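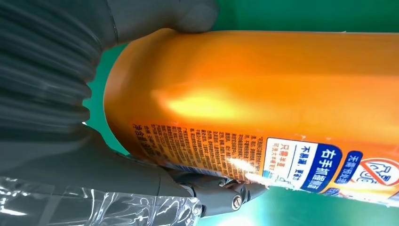

Garrafa de plástico cor de laranja, deitada.

Notas para a palestra: suspensão afinada por telemetria no motocrosse amador
Encontro de equipas, Stondano, novembro

Abertura

Boa tarde. Começar logo pela pergunta, sem agradecimentos longos: quem nesta sala comprou sensores de suspensão na última época? Esperar pelas mãos. E quem mudou uma afinação por causa deles e ficou com a mudança até ao fim do ano?

Deixar o silêncio fazer o seu trabalho. Se houver muitas mãos na segunda pergunta, saltar o parágrafo seguinte.

Na nossa equipa a resposta à segunda é embaraçosa. Montámos o sistema da Tatia nas duas motos, fizemos 18 mangas com ele e mantivemos duas alterações. Uma delas, dois cliques a mais na recuperação do amortecedor, já o piloto pedia desde a pré-época.

O que nos venderam

Ler devagar a frase do folheto: "o cronómetro passa a obedecer aos dados". Não comentar, a sala comenta por mim.

O sistema mede o curso da forquilha e do amortecedor, a velocidade de compressão e o número de vezes que se chega ao batente. Isto mede bem. Quero ser justo nesta parte: não encontrei leituras absurdas e os cabos aguentaram lama que eu não desejava a ninguém. A minha queixa começa depois, no relatório, quando o programa nos diz o que devemos fazer com os números.

O programa atribui a cada afinação uma nota de 0 a 100. Na pista de Stondano, de manhã, com o terreno regado, tivemos 62. À tarde, a mesma moto, o mesmo piloto e os mesmos cliques, com as regueiras já fundas, e a nota subiu. Os tempos por volta pioraram. Perguntei ao apoio técnico o que significava a nota e recebi um texto muito simpático sobre equilíbrio dinâmico. Continuo sem saber.

[PAUSA, beber água]

O teste da Panari

Vão ouvir hoje falar do teste que a Panari apresentou em setembro, com ganhos por volta que parecem ótimos num gráfico. Li o documento duas vezes. Foram 5 pilotos. Todos rodaram primeiro com a afinação antiga e depois com a nova, por esta ordem, numa pista que nenhum conhecia. Qualquer pessoa que já tenha feito uma sessão de treinos sabe que a segunda saída numa pista nova costuma ser mais rápida do que a primeira, mesmo que entre as duas só se tenha comido uma sandes.

Não digo que o ganho não exista. Digo que aquele teste não o separa da aprendizagem da pista. Bastava metade dos pilotos ter feito a ordem inversa. Se estiver alguém da Panari na sala, convidar a responder já, não guardar para o fim.

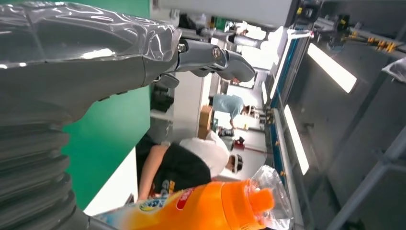
Braço robótico com manga transparente e, em baixo, uma garrafa laranja de tampa viva.

O que fizemos por nossa conta

A Maureen Greenwood, que trata das nossas motos, propôs uma coisa simples e chata. Ela altera os cliques, ou finge que altera, e o piloto sai sem saber. No fim escreve num papel se sentiu diferença na frente, atrás ou em nada. Só depois se abre o computador.

O Luo não gostou da ideia. Está habituado a discutir cada clique e sentiu que lhe estávamos a fazer um exame. Contar isto com respeito, ele está na terceira fila.

Resultado: o Luo detetou sempre as mudanças grandes na compressão da forquilha. Nas pequenas acertou umas vezes e falhou outras, e numa das saídas em que nada tinha sido mexido descreveu com grande pormenor uma traseira mais nervosa. Eu teria feito pior, a diferença é que a mim ninguém me pede para saltar a mesa.

O nosso ensaio também tem defeitos e convém dizê-los antes que mos digam. Um só piloto. O vento mudou a meio. E a Maureen sabia a resposta, portanto pode ter dado sinais sem querer, pela cara ou pelo tempo que passava agachada junto à roda.
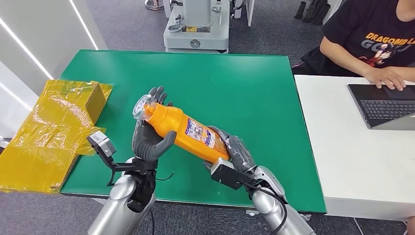

Volto ao dinheiro, que é onde as equipas pequenas decidem estas coisas. O que se gasta num sistema completo sai de algum lado. No nosso caso saiu das revisões: esticámos o intervalo do óleo da forquilha para pagar a licença do programa. Ou seja, andámos a medir com grande rigor uma suspensão com óleo cansado. Quando finalmente o mudámos, o piloto notou à primeira volta e a nota do programa quase não se mexeu.

Pedir a quem já tem sensores que olhe para o registo de revisões da última época e veja se lhe aconteceu o mesmo.

Onde acho que serve

O contador de batentes é útil. Um piloto que cansa deixa de absorver com as pernas e isso aparece no registo antes de ele o admitir. Para quem treina miúdos, que ainda não sabem explicar o que sentem, também vejo interesse, desde que alguém olhe para as curvas e ignore a nota.

Para escolher entre dois acertos vizinhos, num domingo de corrida, com a pista a mudar a cada manga, não me convenceram. Posso mudar de opinião com um ensaio decente.

Perguntas que vão aparecer

Sobre o preço: não dar valores, o nosso contrato tinha desconto e não serve de referência.

Sobre as equipas profissionais, que usam isto há anos: têm um engenheiro só para ler os dados e pneus novos em cada sessão. Perguntar de volta quem na sala tem uma coisa ou outra.

Sobre vender os sensores usados: sim, os nossos estão à venda, falar com a Maureen junto à carrinha.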